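갤러리 › 식음료 용기 › 창가 테이블

창가 테이블 위의 일회용 용기: 분류와 보관 기록

Grirkatent 자료실의 용기 갤러리는 일상에서 쓰고 버리는 식음료 포장재를 형태별로 정리한 페이지다. 컵, 병, 포장 용기처럼 부피에 비해 무게가 가벼운 품목을 다루며, 유리병과 금속 캔은 별도 페이지로 분리되어 있다. 현재 등록 품목은 2,293점이고, 이 가운데 종이컵류의 비중이 가장 크다. 항목 번호는 등록 순서를 따르며 형태나 재질과는 관계가 없다.

용기는 세운 상태와 눕힌 상태에서 확인할 수 있는 정보가 다르다. 세운 상태에서는 높이와 측면 인쇄를 읽기 쉽고, 눕힌 상태에서는 입구의 형태, 바닥면의 마감, 몸통의 테이퍼가 드러난다. 이 페이지는 눕힌 상태를 기준으로 한다. 세운 상태의 자료는 Curusent 분류표의 47번 항목에 모아 두었다.

배치 기준

품목은 테이블의 벽 쪽에 모아 놓는다. 원통형 용기는 평평한 면에서 구르기 쉬우므로 상판에는 천을 깐다. 천의 주름은 완전히 펴지 않아도 된다. 다만 용기 바로 밑에 큰 주름이 있으면 축이 기울어 보이므로 그 부분만 손으로 정리한다. 줄무늬 천을 쓰면 각 용기가 놓인 방향을 무늬와 비교해 읽을 수 있다. 무늬가 굵거나 색이 진한 천은 라벨의 작은 글자와 섞여 보이므로 쓰지 않는다.

용기 사이의 간격은 손가락이 들어갈 정도로 둔다. 간격이 좁으면 한 점을 들어낼 때 옆의 품목이 밀린다. 방향은 통일하지 않는다. 같은 종류의 컵이라도 한 점은 입구 쪽, 다른 한 점은 측면이 보이도록 놓는 편이 비교에 유리하다.

형태별 메모

종이컵: 눕히면 상단과 하단의 지름 차이 때문에 호를 그리며 구른다. 보관할 때는 같은 규격끼리 겹치되 15개를 넘기지 않는다. 그 이상 쌓으면 맨 아래 컵의 테두리가 변형된다. 금색 인쇄나 띠가 있는 컵은 마찰에 약한 것으로 보고 따로 겹친다.

플라스틱 병: 수축 라벨이 붙은 병은 라벨을 벗기지 않고 등록한다. 라벨과 몸통의 경계, 뚜껑 쪽 목의 형태가 주요 기록 대상이다. 분리배출할 때는 라벨을 제거한 뒤 압착하고 뚜껑을 다시 닫는다.

비닐 포장 용기: 외부 비닐과 내부 용기를 한 품목으로 본다. 개봉한 경우 비닐은 따로 접어 용기 안에 넣는다. 둥근 몸통은 바닥면이 보이도록 놓아야 깊이를 짐작할 수 있다.

무지 원통: 인쇄가 없는 품목은 방향을 구분할 표시가 없으므로 끝면을 기준으로 삼는다. 흰색 원통은 밝은 천 위에서 윤곽이 약해지기 때문에 아래쪽 그림자가 보이는 위치가 적당하다.

조명

창가 자리는 인공 조명 없이도 라벨을 읽을 수 있는 경우가 많다. 직사광이 들면 광택 면에 반사가 생겨 작은 인쇄가 지워진다. 이때는 용기를 축 방향으로 조금 돌리는 것으로 충분하며, 테이블의 위치는 바꾸지 않는다. 금색 띠와 광택 병은 반사 위치가 서로 달라 한 번에 맞추기 어렵다. 이런 경우에는 글자가 있는 품목을 우선한다.

창가 테이블, 여섯 점 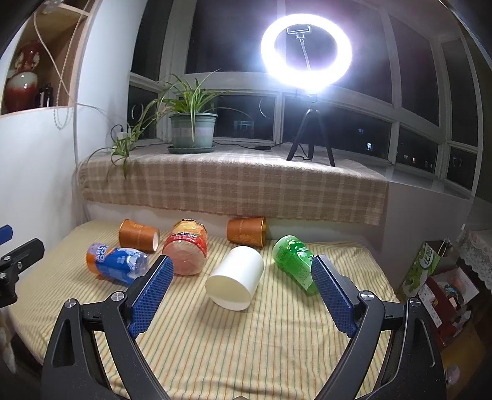

줄무늬 천 위에 눕힌 용기류. 뒷줄은 주황빛 갈색 종이컵 두 점과 비닐 포장 식품 용기, 앞쪽은 청색·주황색 포장의 플라스틱 병, 흰색 원통, 녹색 병.

오른쪽 컵은 한쪽 끝에 금색 띠가 있고 측면에도 옅은 금색 인쇄가 있다. 왼쪽 컵은 입구가 오른쪽 아래를 향한다. 포장 용기의 식별에는 흰 글자가 들어간 붉은 띠를 쓴다.

청색·주황색 병은 주황색 끝이 왼쪽이며, 그 부근에서 “ARCT”와 “OCE”가 읽힌다. 읽히는 글자만 옮기고 나머지는 채우지 않는 것이 이 갤러리의 표기 원칙이다. 녹색 병의 작은 글자는 옮기지 않았다.

보관 및 열람

등록이 끝난 품목은 형태별로 나누어 Zokosthorpe 보관실의 개방형 선반에 둔다. 상자에는 품목명 대신 항목 번호를 적는다. 상자 하나에 서로 다른 형태를 섞지 않으며, 원통형은 구르지 않도록 칸막이를 세운다. 원본 파일의 긴 변은 2,000픽셀이고, 인쇄용 파일은 별도로 요청해야 한다. 분류 오류나 중복 등록은 항목 번호를 적어 자료실로 알리면 된다.

최종 수정: 2025년 8월 9일

분류: 생활용품 > 식음료 용기 > 종이컵·병·포장 용기
태그: 일회용컵, 플라스틱병, 포장재, 테이블, 분리배출

© Grirkatent 자료실 | 문의하기 | 이용 안내 | 맨 위로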